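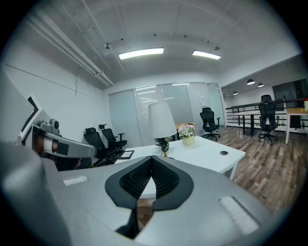 Slide 1. Desk setup with lamp and flowers, hand-held gripper in front.

Speaker notes -- "What to Put in the Equipment Budget"
Saturday, June 23, 2018

Leave slide 1 up while people find seats. Start when the doors close.

Thank the hosts. Say who I am: Aurelia Berchtold, I do planning and purchasing at Morholm. I don't build the robots. I get the quotes, I write the budget, and I answer for it when the money runs out early.

Point at the desk. Most of the work we plan for is at this scale: a desk, a lamp, a small pot of flowers, a picture frame. Ask the room what they would budget for if they had to collect handling data on a desk like that. Take two or three answers. Someone will say the arm. Write it on the board and leave room under it.

Slide 2. The first budget

Our first plan had four lines: arm, grippers, computer, travel. It was approved in February and it was wrong by April. The arm price was fine. We had left out mounts, spare fingers, cables, storage drives and the hours to put it all together.

Don't spend long here. The full sheet is in the handout.

Slide 3. Hand-held grippers or more arms

Main decision of the year. A hand-held gripper lets a person do the task directly, and you can carry it to another room. An arm has to be mounted, powered and checked before anyone gets going. We asked for quotes both ways. Jerimness quoted the hand-held units and Masilela quoted the arms.

We went with more hand-held units and kept the arm count at 2. Ultan Moriarty argued for a third arm and he had a fair point about testing time. If he is in the audience, let him make it himself.

Slide 4. Wear parts

Read the number out: 76 finger sets in the first year. We had planned for 31. Fingers tear, and people drop grippers. Order wear parts with the main order, on the same purchase order if the vendor allows it. Our second order went through approval from the start and we waited five weeks.

Mention that the vendor's price break only starts at a certain quantity. Ask for the table of breaks before you settle the count.

Slide 5. Room costs

Go back to slide 1 for this. Look at what is in a room before you pay for changes to it. Ceiling lights, glass walls, floor, chairs on wheels, railings. Each one can end up as a line in the budget:
Lighting -- do you need control over it, or do you take the room as it is?
Glass -- who do you ask about reflections, and do they charge for a visit?
Furniture -- do you rent it, buy it, or use what is already standing there?
Power -- how many outlets near the work, and who signs for new ones?

At the Nivville site we took the room as it was. Saved us the most money of anything on the list. We did buy table lamps and small household items, more than 400 pieces in all, and those went under supplies. Finance asked about the flowers. Keep the receipts.

Slide 6. People's time

Setup, cleaning, charging, copying files. We now put this in as its own line instead of hiding it in salaries. If short on time, skip the chart and just say that.

Slide 7. What I would change

Hold back part of the budget until the third month. Buy one unit of each kind and use it for two weeks before ordering the rest. Get the repair terms in writing, including who pays shipping.

Questions. If asked for exact unit prices, say the quotes are confidential and offer the blank template. Handouts are on the chair by the door.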